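The Ferry to Sestero

The ferry to Sestero left at 6, and Nadja Sutter was on it with one suitcase and her father's accordion. She had told Wendelin Wyss she would sell it to him for 580, and he had said fine, bring it over, he would look at it.

It was cold on deck. A man she knew slightly, Leif Fogh, sat down next to her and asked if she still played.

"No," she said. "My father did."

"I heard him once in Fernetti. He played for 25 people and a dog."

She laughed. She had been there too, on a folding chair by the door, five years old and half asleep.

Wendelin met her at the dock. In his kitchen he opened the case, wiped his hands on his pants and tried the bellows. One key stuck. He played a slow waltz anyway, leaving that note out.
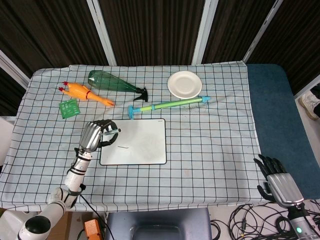
When he stopped, she asked him to play it again. He did, and then he closed the case and pushed it back across the floor to her.

"I can fix the key," he said. "You'd owe me lunch."

She thought about the money and the rent - it was nearly two months late - and picked up the case.

"When does the boat go back?" she asked.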